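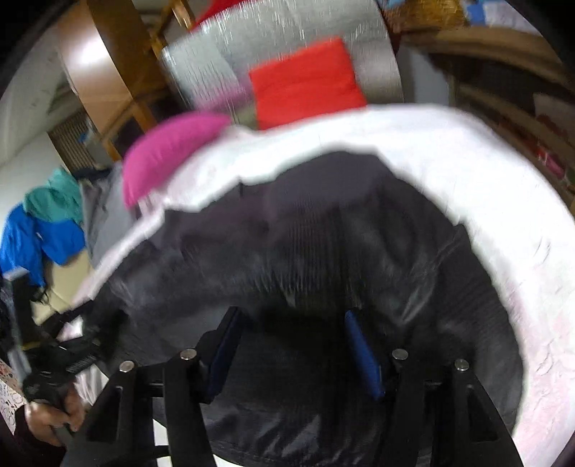
Darmawan Krishnan observou, ao ler uma versão anterior desta seção, que tratávamos "guardar" como um ato único, quando nas casas que ele visitou a roupa de frio passava por dois ou três lugares antes de chegar ao armário. Aceitamos a observação e reorganizamos o material. O que segue separa o momento em que as peças são reunidas, o momento em que são dobradas e o momento em que entram em uma bolsa, caixa ou gaveta. Nas anotações originais do projeto Ondau os três apareciam sob o mesmo código, e foi preciso reler todos os diários para separá-los.

4.2 As superfícies de espera

Chamamos de superfície de espera qualquer lugar onde uma peça fica entre o uso e o armazenamento: o assento ou o encosto do sofá, a cama, uma cadeira, uma manta estendida, o tampo de uma máquina de lavar. As 12 casas acompanhadas em Sopacua tinham ao menos uma, e na maioria delas a superfície principal ficava na sala. O quarto aparece menos do que esperávamos. Os moradores explicaram isso de maneiras diferentes. Alguns disseram que a cama precisava estar livre à noite e que, se começassem ali, teriam de terminar no mesmo dia. Outros mencionaram a luz, a televisão ou a companhia de quem estava na sala.

Registramos 374 peças no total, entre casacos, malhas, cachecóis, mantas e almofadas. Meias, luvas e roupa íntima ficaram fora do registro, assim como calçados. As almofadas foram incluídas a partir da segunda visita, quando ficou claro que circulavam junto com a roupa: saíam do sofá para abrir espaço, serviam de apoio às pilhas e às vezes iam para as mesmas bolsas. Na codificação inicial haviam sido tratadas como mobiliário. A mudança obrigou a recodificar as fotografias da primeira visita, e em duas casas não foi possível recuperar a posição das almofadas. Essas duas casas não entram na Tabela 5.

A distribuição das peças sobre a superfície seguia mais o volume do que o tipo ou o dono. Casacos acolchoados e jaquetas eram deixados abertos ou pendurados no encosto, lado a lado, com sobreposição parcial. Malhas e tecidos leves ficavam por cima ou nos vãos. As peças já dobradas iam para outro lugar, em geral uma superfície plana ao alcance do braço. A separação entre o que está pendurado e o que está dobrado foi a regularidade mais estável do estudo e se manteve mesmo nas casas em que os moradores afirmaram não seguir ordem alguma.

Figura 2. Superfície de espera com casacos e outras peças dispostos sobre o sofá, à esquerda, e peça preta dobrada sobre manta clara, à direita. Ao fundo, almofadas. 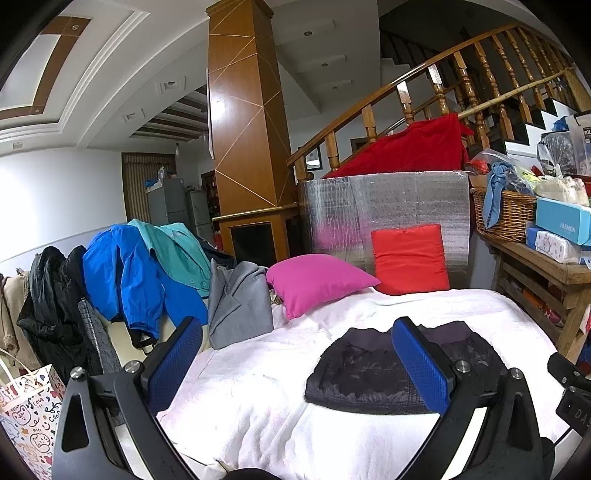 Os casacos acolchoados merecem um comentário separado. São as peças que mais tempo permanecem na superfície de espera, e a dificuldade relatada é quase sempre a mesma: o enchimento devolve o volume depois da dobra. Os moradores recorreram a três procedimentos. O mais comum foi dobrar as mangas para dentro e enrolar a peça a partir da barra, apertando com o antebraço. O segundo foi dobrar em retângulo e pôr outra peça pesada por cima. O terceiro, visto em apenas uma casa, foi guardar o casaco dentro do próprio capuz. Quando a peça tinha tecido externo liso, o retângulo tendia a escorregar da pilha, e alguns moradores passaram a deixar esses casacos por último ou fora da pilha.

Muammer Yalçınkaya, responsável pelas visitas no bairro de Ultetti, anotou que a dobra do casaco raramente era feita de uma vez. A pessoa dobrava, largava, fazia outra coisa e voltava para refazer. Em suas notas há um casaco dobrado quatro vezes na mesma tarde por duas pessoas diferentes. Não temos registro equivalente para as malhas, que em geral eram dobradas uma vez e não voltavam a ser tocadas até a entrada na bolsa.

As mantas cumprem duas funções que nossos códigos não distinguiam bem. Servem de base limpa para a dobra, principalmente quando o chão ou o estofado é considerado sujo, e são elas próprias peças a guardar. Por isso a manta da base costuma ser a última a sair e nem sempre cabe no que restou de espaço. Em março, na segunda rodada de visitas, cinco moradores contaram que a manta usada como base no outono anterior tinha passado o ano inteiro fora do armário. Ficou no braço do sofá, ou na cama de um dos filhos, e acabou incorporada ao uso diário.

4.3 A entrada nas bolsas

O recipiente mais frequente foi a bolsa de tecido de boca larga. As caixas rígidas apareceram em três casas e os sacos a vácuo em uma. Nas entrevistas, a preferência pela bolsa foi atribuída à possibilidade de empurrar as peças pelos lados e de enfiar a bolsa em vãos irregulares, embaixo da cama ou em cima do guarda-roupa. A capacidade mais comum foi a de 50 litros, vendida no comércio local sob a marca Irnano, embora quase todos tivessem também bolsas menores, ganhas ou reaproveitadas de outras compras.

A ordem de entrada variou bastante. Metade das casas começou pelos casacos, com o argumento de que o volume maior devia ficar no fundo. As demais começaram pelas malhas e deixaram os casacos para o topo, prevendo que seriam os primeiros a ser procurados na volta do frio. Não encontramos diferença clara na quantidade de peças que coube em cada caso. A diferença apareceu na reabertura: nas casas que começaram pelos casacos, a bolsa foi esvaziada por completo com mais frequência, e as peças voltaram ao sofá, de onde tinham saído.

As almofadas entravam no fim, como tampa, ou não entravam. Uma moradora usava uma almofada para medir se a bolsa estava cheia: se ela descia abaixo da borda, ainda havia lugar para uma malha. Outra recusou a ideia de misturar almofada e casaco por causa do cheiro, e mantinha as almofadas empilhadas ao lado até encontrar um saco só para elas. No momento da última visita, esse saco ainda não tinha sido comprado.

O tempo entre a primeira peça posta sobre o sofá e o fechamento da última bolsa foi o dado mais difícil de obter. A mediana do trabalho contínuo, somados os intervalos em que alguém de fato manipulava roupa, foi de 40 minutos por casa. O tempo corrido, com as interrupções, chegou a vários dias. Optamos por apresentar os dois valores, porque descrevem coisas distintas: o primeiro interessa a quem estuda esforço doméstico, e o segundo a quem estuda a ocupação da sala. Nos diários, as queixas se referem quase todas ao segundo. O que incomoda é não poder sentar no sofá.

Sobre as sacolas de papel, temos pouco a dizer. Elas estiveram presentes em sete casas, no chão, próximas ao sofá, e foram usadas para fins diversos: roupa a doar, peça emprestada a devolver, cabides soltos, etiquetas e sacos plásticos a descartar. Em algumas casas a mesma sacola mudou de função ao longo da tarde. Como não previmos um código para elas, os registros dependem do que cada pesquisador achou relevante anotar, e preferimos não apresentar contagens.

Cabe ainda uma ressalva quanto à cor. Durante as entrevistas, vários moradores se referiram às peças pela cor, e não pelo tipo ("o azul", "aquela verde"), inclusive quando havia mais de uma peça da mesma cor sobre o sofá. Isso gerou ambiguidade na transcrição e explica parte das peças classificadas como não identificadas na Tabela 4. Nas visitas seguintes pedimos que apontassem para a peça ou a levantassem, o que resolveu a maior parte dos casos, mas alongou as sessões e, em uma das casas, levou a moradora a redobrar quase tudo o que já estava pronto.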